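4.3 O que deu errado com o fechamento da garra

Quem leu a seção anterior deve ter ficado com a impressão de que a política treinada em simulação saiu pronta do forno. Não saiu! Passamos boa parte de dezembro atrás de uma falha que, no começo, eu jurava ser ruído do gerador de números aleatórios (e defendi isso em duas reuniões, para meu constrangimento). Conto a história com algum detalhe porque a tabela de resultados, sozinha, esconde quase tudo o que aprendemos.

O sintoma era o seguinte. A política levava a garra até o bloco, posicionava os dedos com boa folga dos dois lados, fechava e levantava. O simulador registrava contato nos dois dedos, a recompensa subia, o episódio era contado como sucesso, todo mundo contente. Só que em parte dos episódios o bloco simplesmente não subia com a garra. Ele escorregava nos primeiros passos da subida, às vezes com um giro meio cômico, e o nosso critério de sucesso já tinha sido satisfeito antes disso. Foi Định Đào quem percebeu, reproduzindo episódios "bem-sucedidos" em câmera lenta para montar um vídeo de apresentação. Ele me chamou, vimos três seguidos, e eu cancelei o resto da tarde.

Rodamos então 800 episódios de avaliação com um critério mais rígido: o bloco precisava continuar entre os dedos até o fim da subida. Desses, 315 falharam. É muita coisa, e pior ainda se lembrarmos que o critério antigo aceitava praticamente todos eles.

A primeira suspeita recaiu sobre o coeficiente de atrito das pontas dos dedos. Faz sentido, é sempre o primeiro botão que a gente gira! Aumentamos o valor, as falhas diminuíram um pouco, e eu já estava escrevendo a mensagem de vitória para o grupo quando vi que o bloco passara a grudar num dedo só quando a garra abria. Voltamos o atrito ao valor original e fomos olhar a orientação do bloco, que na nossa montagem é sorteada a cada reinício. Aí apareceu o padrão: as falhas se concentravam nos casos em que o bloco estava girado em relação à linha de fechamento, de modo que os dedos encontravam primeiro as quinas, e só depois (quando dava sorte) as faces.

Com o bloco alinhado, a pinça fecha sobre duas faces paralelas e o contato se distribui bem. Com o bloco torto, cada dedo toca um canto, surge um torque em torno do eixo vertical e o bloco gira. Na bancada esse giro costuma até ajudar, pois acomoda a peça entre os dedos. No nosso simulador, a malha de colisão dos dedos tinha sido simplificada na importação e o pequeno entalhe da ponta virou uma superfície quase contínua. O canto do bloco não tinha onde assentar. A malha visual continuava lá, bonitinha, com entalhe e tudo, e foi por isso que demoramos tanto: olhávamos para um dedo e simulávamos outro. Deixo a recomendação de sempre desenhar a malha de colisão por cima da visual antes de treinar qualquer coisa, conselho que eu mesmo já tinha dado a alunos e não segui.

A correção veio em duas partes. Trocamos a malha simplificada por uma decomposição em 11 peças convexas por dedo, que preserva o entalhe, e passamos a exigir que o contato bilateral persistisse por 6 passos de controle antes de liberar a subida. O custo foi um treino mais lento, uns bons minutos a mais por rodada, que aceitamos sem discussão. As falhas que restaram são quase todas de aproximação, com um dedo descendo sobre o topo do bloco, e delas trato na seção 4.4.

Fica uma questão de segurança que me incomoda mais que a taxa de sucesso. O sinal "objeto preso" era usado também pelo módulo Skeltska para autorizar movimentos rápidos do braço. Em simulação, um bloco que escapa não machuca ninguém; na bancada, com uma peça de metal, eu não gostaria de estar por perto. Desde então, a autorização depende de uma verificação independente da abertura da garra, feita fora da política, e a velocidade fica limitada enquanto as duas leituras discordarem. A Figura 5 traz uma vista da simulação com a garra aberta e o bloco girado, a configuração de que falei o tempo todo.

Itens relacionados
Nông: um conjunto de tarefas de preensão com objetos pequenos
Malhas de colisão na prática: notas do projeto Vultance
Critérios de sucesso e recompensas enganosas em manipulação
Relatório técnico Gradov: limites de velocidade com carga incerta
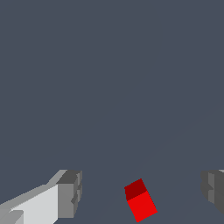

Figura 5. Bloco vermelho girado entre os dois dedos da garra aberta, sem contato (simulação).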